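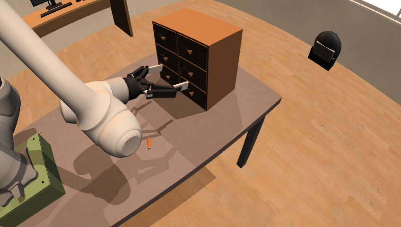
A small wooden drawer cabinet near the far end of a table, in a computer rendering.

Print this story | E-mail this story

Costeo to replace drawers in 2,000 cabinets after humidity complaints

Furniture maker Costeo will replace the drawers in 2,000 small wooden cabinets after an internal review found that the drawer fronts and sides had been cut from lumber with too high a moisture content, the company said in January.

The affected units were sold under the Idetti name through 66 independent stores. Costeo said the fault does not present a safety hazard and that the cabinets are not being recalled. Owners can keep using them until replacement drawers arrive.

According to the company, the lumber was delivered before it had finished drying. Once the cabinets were placed in heated homes, the wood lost moisture and the drawer sides shrank across the grain. In some units the gap between the drawer and the case widened enough for the drawer to tilt when pulled. In others the bottom panel came out of its groove at the back corners.

Costeo received 132 complaints before it opened the review. Most were first logged by stores as ordinary wear, and the pattern was not noticed until the service department sorted them by production batch.

"The cases are fine. They were made from a different delivery and they test within our limits," said Sumeya Asfaw, who heads product quality at Costeo. "The drawers were made from two loads that should have gone back to the kiln. They were checked at the outer boards only, and the outer boards of a stack dry first."

Wood intended for indoor furniture is normally dried in a kiln to a moisture content close to what it will reach in use. If it goes into production wetter than that, it keeps shrinking after assembly. The movement along the length of a board is small. The movement across its width is much larger, and drawer sides, which are wide and thin, show it early.

The lumber was supplied by Ayele, a mill that also dries stock under contract for other furniture plants. Mesfin Tefera, the mill's operations manager, said the two loads left the kiln early after a fan failure on one side of the chamber.

"The control sample was on the side where the air was still moving, so the reading we had was correct for that sample and wrong for the rest of the load," Tefera said. "We have since added sample boards on both sides and in the center of each stack."

Ayele has agreed to pay for the replacement lumber. Neither company would give the total cost of the work. Tefera said no other customer had received wood from the loads in question.

Costeo has also changed its own receiving procedure. Boards will now be tested with a pin meter at several depths, and at least one board from the middle of each stack will be cut and weighed before and after oven drying. The oven test is slower than a meter reading – it generally means holding a delivery overnight – but it is not affected by surface conditions or wood species.

Asfaw said the plant had used the oven test in the past and dropped it when order volumes rose. Incoming lumber will also stay in the conditioning room longer before it is sent to the saws.

Owners can identify an affected cabinet by the batch label on the underside of the case. The label carries a letter code followed by the production number, and a list of the codes has been sent to all stores that carried the line. Proof of purchase is not required. Customers who no longer have a readable label can bring in a drawer for comparison.

Replacement drawers will be shipped with the original style of pull already fitted. They slide into the existing case without tools. Costeo is asking owners to let the new drawers sit unwrapped in the room for 2 days before installing them, and to leave them empty during that time.

Cabinets that have been painted or refinished are covered, but the replacement drawers will come only in the factory finish. Pivia, which handles repairs for the line, will sand down drawers to bare wood on request for owners who want to match an existing color.

Production of the line was stopped during the review and has started again with new stock. Units built after the restart carry a label with a green border.

Print this story | E-mail this story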